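Let the Washing Wait

By Golnar Zarei

When I moved to Clindotport, the woman who gave me the keys told me three rules of the building. The bicycles go in the yard. The front door must be pulled until it clicks. And no washing machine after eight in the evening. She said the last one with a different face, more serious, and I understood that people had already fought over it.

I work until seven. I am at home by half past, and if I eat first, the evening is finished for laundry. So for the first year I was angry with this rule. I thought it was made by people who have the whole day free, against people who do not. I still think there is some truth in that. But my opinion has changed in the main part, and I want to explain why, because our town council is now talking about ending all quiet hours in rented buildings, and many people my age are happy about it.

In the city where I grew up, there was no quiet hour. My uncle Kianoush repaired radios at midnight with the window open. The neighbors' children ran on the stairs. We loved this, or we say now that we loved it. My mother, when I ask her, tells me a different thing. She was a nurse with early shifts, and for 12 years she slept with cotton in her ears. She never complained, as there was no rule she could point to. To ask for silence would have been a personal request, and a personal request can be refused, and then you must still meet the person every morning on the stairs.

A rule takes this weight away. I do not have to be brave to sleep. My neighbor does not have to guess if I am angry.

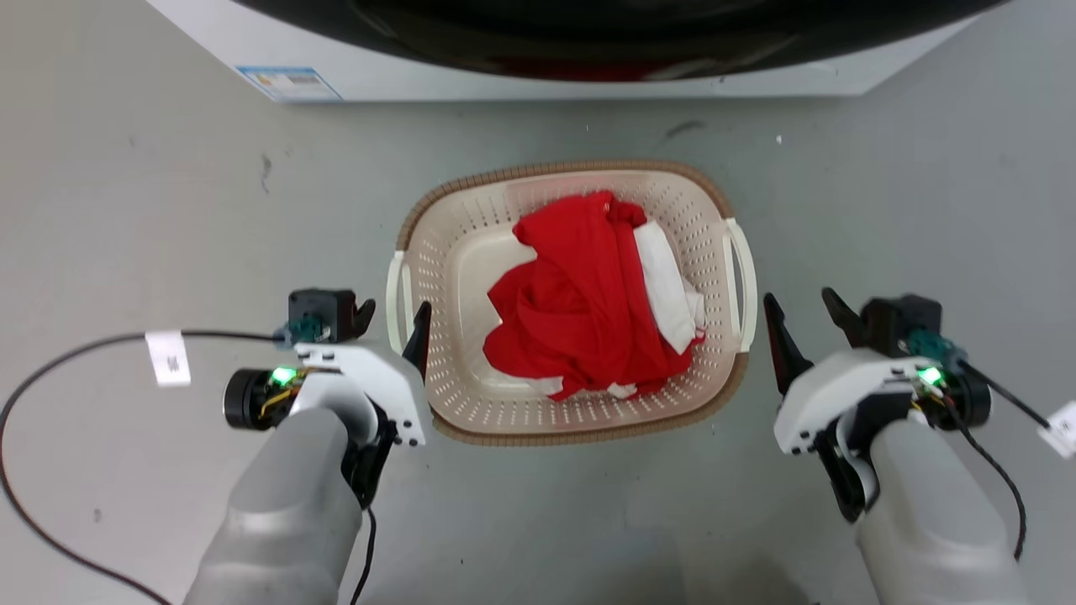
A washing machine on a gray floor.

The people who want to end the quiet hours say that modern machines are silent. I invite them to come to my bedroom. The sound of a spin cycle does not travel only through the air. It goes into the floor, along the wall, and it arrives in the pillow. Afshin Alipour, who lives under me, says he can tell from his bed which program the family above me has chosen. He is joking, but only a little.

They also say that adults can talk to each other. Yes, in a house with two families this is possible. In my building there are 30 apartments, and in the big blocks on the Pelluscombe side there are 172. With whom should a tired person talk at eleven at night? She does not even know which door to knock on.

I do not say that every rule we have now is good. Eight o'clock is too early for people who work, and I would move it to ten. Someone who works at night should be able to ask for an exception and get it without begging. And the rule should be the same for drills, music and machines, so that it does not punish only the people with laundry.

But I would keep it. The council will take letters from tenants until the end of May. Mine is already written – I did it at the kitchen table one evening at nine, with a full basket of shirts next to my chair. They could wait until morning.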